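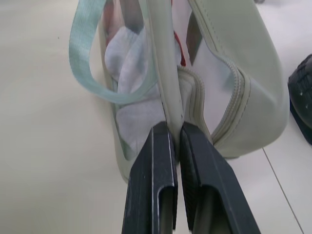

Última modificación: 15 de junio

Llevaba semanas prometiendo una entrada sobre los dedos de Rida y al final me he sentado a escribirla con el café ya frío y las manos oliendo todavía a alcohol de limpiar. Para quien llegue nuevo: Rida es el brazo que tenemos en el taller de Plandel, y lleva desde febrero aprendiendo a abrir y cerrar bolsos, estuches, neceseres y todo lo que tenga cremallera y poca vergüenza.

El bolso claro es su compañero de fatigas más constante. Me gusta para las pruebas por lo blandito que es: si los dedos cierran torcidos, el borde se escurre enseguida, y si aprietan de más, la marca se queda en el material y luego me da una pena tremenda. Dentro le dejamos siempre algo de ropa, que un bolso vacío se porta de otra manera y engaña mucho.

Vamos con el mantenimiento, que es lo que me preguntáis por correo. Lo primero, antes de tocar nada, es quitar corriente y esperar a que el brazo descanse en su apoyo. Después saco los dos dedos (cada uno va con sus tornillos, no los mezcléis, que yo los mezclé una vez y perdí una tarde entera) y los pongo sobre un paño. La cara interior, la de las estrías, es la que más sufre. Se le va metiendo pelusa entre los surcos, una pelusa finísima, y el agarre empeora tan poco a poco que una le echa la culpa al programa. Yo la limpio con un cepillo de dientes viejo y alcohol, siempre en el sentido de las estrías, y la dejo secar al aire.

Luego viene la cuenta de ciclos. Cada 500 cierres paro y miro las puntas con lupa. Los dedos que quité la última vez habían hecho 1475 y los anteriores se quedaron en 1322, así que ya voy teniendo una idea de cuándo pedir el recambio. Los pido a Jilent, que tardan lo suyo pero embalan con un cariño que da gusto abrir la caja.

Al montarlos otra vez hay que volver a poner el cero de la pinza. Cierro despacio, sin nada en medio, hasta que las puntas se tocan, y guardo esa posición. Parece una tontería y es justo el paso que me saltaba al principio, con las prisas. Si el cero está mal, con un objeto gordo ni te enteras, pero en cuanto le pides que coja un borde fino —la orilla de un bolso, por ejemplo— se queda pellizcando el aire.

La cámara de la muñeca también tiene su ratito. Gamuza seca, nada de líquidos, y comprobar que las puntas salen abajo y en el centro, juntas al cerrar. Si aparecen desplazadas, el soporte se ha movido y toca aflojar, recolocar y repetir la calibración. Nuwan Karunaratne, que me enseñó casi todo lo que sé de este brazo cuando estuvo con nosotros, hacía esa comprobación cada mañana antes de quitarse el abrigo. Yo he tardado en cogerle la costumbre, pero ya me sale sola.

Lo que tengo pendiente es el cable que baja por el codo. Roza un poquito al girar hacia la izquierda y de momento lo llevo sujeto con 3 bridas, muy feas las pobres. He visto una funda trenzada en el catálogo de Rutherford que quizá sirva, aunque me preocupa que quede rígida y tire del conector. Si alguien la ha probado en un brazo pequeño, que me lo cuente en los comentarios, por favor, ¡que los leo todos aunque tarde en contestar!

Mañana le tocan los tornillos de la base y otra tanda de cremalleras.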